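Last updated 5 October 2019

ZUKUMDALE TOY AND GAME LIBRARY TO OPEN SECOND BRANCH IN THE OLD ENGELBRECHT SHOE STORE

Families on the east side of Zukumdale will soon be able to borrow puzzles, board games, building sets and ride-on toys without having to drive across the river to get them. The Zukumdale Toy and Game Library is delighted to announce that it has signed a lease on the former Engelbrecht shoe store on Cavach Street, and that the doors will open to members and visitors before the end of the year.

It has been a long road, and a happy one. The library began in the back of a church hall with a few shelves of donated jigsaws and a card file in a cookie tin, and for years it was open only on alternate mornings. Today it lends out 2,130 toys and games and has 897 member families, a good many of whom have been asking (kindly, but often!) when there would be a branch nearer home.

"People would come in after two bus rides with a stroller and a floor puzzle under one arm, and I would think, we have to do better by these folks," said Keith Treloar, director of the library. "When the Engelbrecht family called to say the store was coming empty and would we like to have a look, I had my coat on before I'd put the phone down. It has the big front windows, it has the deep shelves where the shoeboxes used to go, and it's right on the bus line. I couldn't have drawn it any better."

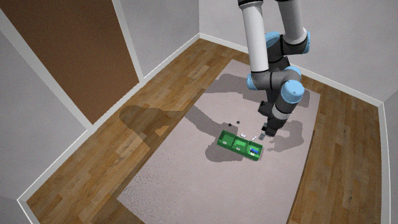
Membership will stay at $50 a year for a household, the same price it has been since June of last year, and one card will work at both branches. Members may take home up to four items at a time and keep them for three weeks. Toys borrowed on Cavach Street can be returned at the original library and the other way around, though we do ask that the very large items, such as the play kitchens and the indoor slide, go back to the branch they came from.

The new branch will give much more room to things that were always squeezed in before. There will be a low-shelf area for babies and toddlers, a long wall of board games for older children and grown-ups, and a quiet corner for families who would like to try a game before they take it home. Sorting and matching toys, which have been the most borrowed part of the collection two years running, will have shelves all to themselves.
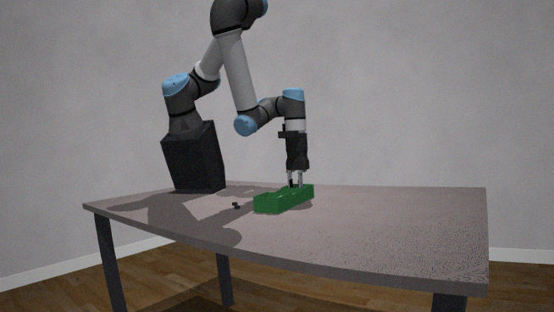
Tabletop view, with the arm on its dark pedestal.

Cor Kuipers, who looks after the collection, has been getting everything ready for the move. Each item is cleaned, checked against its parts list and bagged, and anything with a missing piece goes into what the staff call the hospital drawer until a replacement can be found or made.

"You would be surprised how much a child minds about the one missing sheep," said Kuipers. "We had a farm set away for most of the spring waiting on a sheep. I wrote to the maker twice. In the end a member carved us one out of a bit of maple, and now that's the one they all want to hold."

A gift of $800 from Nenomow Hardware has already paid for paint and a new book-drop style return bin by the front door. The library is still looking for sturdy shelving, a second-hand cash desk and good clean board games with all their pieces. Donations may be brought to the original library during opening hours, and we would ask friends please not to leave boxes on the Cavach Street doorstep just yet.

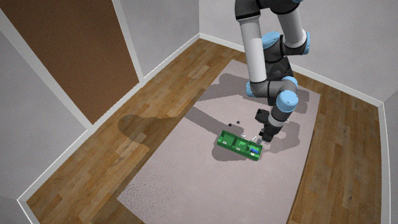 The gripper beside the green three-compartment tray.

An opening day with games, coffee and a swap table will be announced as soon as the inspection is done. Anyone wishing to join ahead of time can sign up at the front counter.

READER COMMENTS

bettyann_r: So glad about this! Bought my wedding shoes at Engelbrecht's. Will there be parking in back?

Two Boys Mom: Please please get more of the marble runs, we have been on the waiting list for ages.

G. on Mill Lane: I have a complete croquet set if you take outdoor games. Mallets are a little chewed by the dog.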